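Repainting the spare room

We moved into the house in September and the spare room was the last one to get any attention. It had been painted a dark mustard colour by whoever lived there before us, ceiling included, and we used it for boxes for as long as we could get away with it. My sister is coming to stay for six weeks, so the boxes had to go.

I'd painted rooms before, in rentals, badly. This time I asked Tatsuya Nagano from two doors up, who did it for a living until his knees gave out. He came over, looked at the walls, ran his hand along them and told me to put the paint away for the weekend.

What he wanted me to do was wash them. I used sugar soap, which I'd always skipped, and the water in the bucket went brown before I'd finished the first wall. You start at the bottom and work up so the dirty runs don't streak over dry wall, then rinse with clean water. I did the wall behind the door twice.

Then filling. There were picture hook holes everywhere and one long crack running from the corner of the window up to the cornice. I raked the crack out with the corner of a scraper, which made it look much worse, filled it, let it dry overnight, sanded it and filled it again. The second fill was the one that mattered. The first one had shrunk back into a groove you could feel with a fingernail.

I sanded the old gloss on the skirting boards with 100 grit and wiped everything down with a damp cloth. Wear a mask for this, and if your house is old, test the paint for lead first. Ours came up clear, but the kits are cheap and I wouldn't sand without doing it.

The colour took longer to choose than the prep. I had sample pots of Feverine, which looked like a soft pink on the card and like a sticking plaster on the wall, and Stinska, a grey-green. I painted both onto big sheets of cardboard and moved them around the room at different times of day. Stinska went a bit blue in the morning. By the afternoon it was exactly what I was after, and the afternoon is when anyone will be in there, so I bought 6 litres.

Because of the mustard, I put on a stain-blocking undercoat first. It went on thin and looked terrible. I nearly did a second coat of it but Tatsuya said to leave it alone and let the topcoats do their share.

For the ceiling I used a roller on an extension pole. I bought a Rolley frame and a packet of three sleeves with a medium nap. The cheap frame I had from the last rental squeaked and dripped, and I've thrown it out. Load the roller properly, take the excess off on the ramp of the tray, and keep a wet edge. I did the ceiling in strips starting at the window and had to keep going without a break for 45 minutes, which my neck did not enjoy.

Cutting in was the part I'd been dreading. I have never had a steady hand and have always used tape. I tried it freehand with an angled brush, slowly, and the line along the cornice is fine. The line above the skirting is less fine but there'll be a bed in front of most of it.

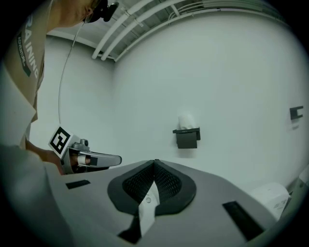 Do you need to wait a full day between coats?

Most water-based wall paints can be recoated after a few hours, and the tin will give the time. I left mine overnight anyway, as the room was cold and the first coat still felt tacky in the corners at teatime.

The walls got two topcoats, and the patch over the crack got a third. In a raking light you can still find it if you know where to look. The skirting is a plain white water-based enamel, which didn't smell much and hasn't yellowed, though it's early days.

I've kept the leftover Stinska in a jar with the name and the date written on the lid. The door still needs doing. I took the handle off and then couldn't find one of the screws, so it's leaning against the wall in the hall until I get to the hardware shop.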